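Ticket 381: Old tower powers on, no picture, three beeps, sulks
Status: Closed (reopened twice)
Opened by: Weidong Zou
Category: Desktop hardware
Priority: Low, then High, then Low again once people found out what was on it

Original report

The old tower under the label printer has stopped giving us a picture. Fans spin, power light comes on, then three beeps and a black screen. The monitor is fine because I tried it on my own machine, and it showed me my own email, so I put it back.

This is the only computer in the building that still runs the Fjeld label software. The Fjeld label software will not install on anything newer. I have asked it nicely.

Side panel is off and the machine is lying down on the bench.

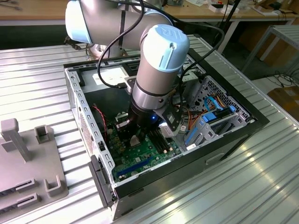
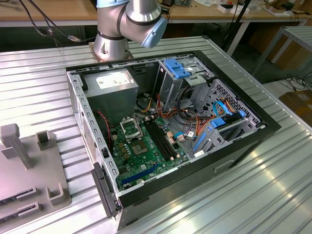
Update 1 — Weidong

Went looking for the manual. The manual is a PDF of a scan of a photocopy, and the page on beep codes has a coffee ring over the column I needed. As far as I can make out, three beeps is either "memory" or "memory, but worse."

Things done so far:

Unplugged it at the wall, held the power button in, plugged it back in. Three beeps.
Different power cable. Three beeps.
Different outlet, on the other side of the room, in case it was bored. Three beeps.
Took out the coin battery and put in a new one. Three beeps, and now I assume it also thinks it is January of some year when we all had different haircuts.

Marking this High, as the shipping people would like labels.

Update 2 — Desk

Thanks for the detail. Before we go further, can you try one memory stick at a time? Power off and unplugged, press the clips at both ends of the slot outward, lift the stick straight up. Put one stick back in the slot nearest the processor and try it. If it beeps, swap sticks. If both beep, try the next slot along.

Please write down which stick was in which slot. Everyone says they will remember.

Update 3 — Weidong

I did not write it down.

Second go, with masking tape on the sticks and a pencil:

Stick A, slot 1: three beeps.
Stick B, slot 1: three beeps.
Stick A, slot 2: nothing. No beeps, no picture. Fans only.
Stick A, slot 2, again, pushed harder: boots. Gets all the way to the maker's logo and then complains about the clock.
Stick B, slot 2: boots.
Both, slots 2 and 4: three beeps, for old times' sake.
Both, slots 2 and 4, pushed harder: boots.

So the finding is that slot 1 is bad, or dirty, and that I had been seating memory like a man putting a baby to bed. There was a proper click when it went in the second time. I had never heard that click before, in several years of doing this.

Set the clock. Fjeld opened. Printed a label. It came out addressed to a customer in Radinwood who moved away long ago, but it was a beautiful label.

Closing.

Update 4 — Reopened by Weidong

It ran until lunch and then shut itself off. No warning, no blue screen, just gone. Pressed the button and it came up, ran for a few minutes, and went off again. Third time it lasted long enough for me to get into the setup screen and look at the processor temperature, which read 90 and was on its way to somewhere else.

Update 5 — Desk

90 C is too hot for a machine sitting in its setup screen doing nothing. Stop turning it on, please.

When you had the cooler off, did you clean off the old thermal paste and put on new?

Update 6 — Weidong

I would like it noted that I had not told anybody I took the cooler off.

Yes, I had the cooler off. I wanted to see whether the processor had a bent pin or a burned spot or a small note of apology. It had none of those. I put it back with the paste that was already on it, on the theory that it had been working up to now.

Update 7 — Desk

The old paste dries out and cracks once you break the seal. It won't spread again by itself. Steps:

1. Power off, unplug, let it cool down fully.
2. Unhook the fan cable from the board before you lift the cooler. Don't let the cooler hang from it.
3. Twist the cooler a little side to side before pulling up. If it's stuck, warm it up for a minute with the machine on, then shut off and try again. Don't pry.
4. Wipe the bottom of the cooler and the top of the processor with rubbing alcohol and a lint-free cloth. Coffee filters work well. Paper towels leave fuzz.
5. If you take the processor out to clean it, lift it straight up by the edges and set it down somewhere flat. Don't touch anything inside the socket. Match the corner mark when it goes back in and lower the lever gently.
6. New paste, a blob the size of a grain of rice, in the middle. Do not spread it.
7. Cooler straight down, fasten in an X pattern, plug the fan back in.

Step 7 has two parts. People do the first one.

Update 8 — Weidong

Supply closet check. We own one tube of thermal paste. It is from Vuvero and it has the consistency of a crayon. Ordered another. Lead time unclear. Meanwhile the labels are being written by hand, and we have learned that only one person in shipping has legible handwriting and he is on vacation until April is over.

While waiting, I cleaned everything else. Blew out the power supply vents, the slots in the side of the case, and the drive cage. I took this outdoors for the dusty part after the first puff. Tidied the power wires so they aren't leaning on anything that spins.

I also ran a cotton swab and alcohol along slot 1. The swab came out gray. I used a second swab and it came out less gray, which I took as encouragement.

Update 9 — Weidong

Paste arrived. Followed all seven steps, both halves of the last one.

Rice grain: the tube delivered more of a kidney bean. Wiped off, did it again. Rice.

The cooler went down flat this time. I know this because one corner was plainly not fastened before, and I could see that corner now being fastened. So there may have been more than one cause here and I may have been most of them.

Turned on. Setup screen temperature started low and stayed there while I ate a sandwich and watched it. Nothing happened for 90 minutes, and I enjoyed all of it.

Tried stick A in slot 1 again. Boots. The slot was just dirty. Left both sticks in 1 and 3, as the sticker on the board asks. I had never read the sticker on the board.

Closing, for real.

Update 10 — Reopened by Weidong

Fjeld opens but says "no data source." Temperature is fine, memory is fine. It can't see the second drive. Neither can the setup screen.

Update 11 — Desk

You mentioned tidying the cables. Check both ends of the data cable, board and drive. Those plugs can look seated when they aren't.

Update 12 — Weidong

Drive end was fine. Board end was resting against the connector in a friendly way. Pushed it in.

Second drive is back. Fjeld has its customers back, including the one in Radinwood.

Printed labels for everything on the shipping table. Two came out upside down, but that's the printer, and the printer has its own ticket.

Notes for whoever gets this machine next

Memory needs a real push. There is a click.
Plug the processor fan in before you turn it on.
The good paste is in the top drawer, in a bag marked GOOD PASTE. The Vuvero tube is in the same drawer and is being kept for sentimental reasons.
Back up the second drive before you touch a single cable. I have now done this, onto the Stimolance share, folder name "fjeld do not delete." Please do not delete it.

Closed by: Weidong Zou
Resolution: Dirty memory slot, dried-out paste, loose data cable, user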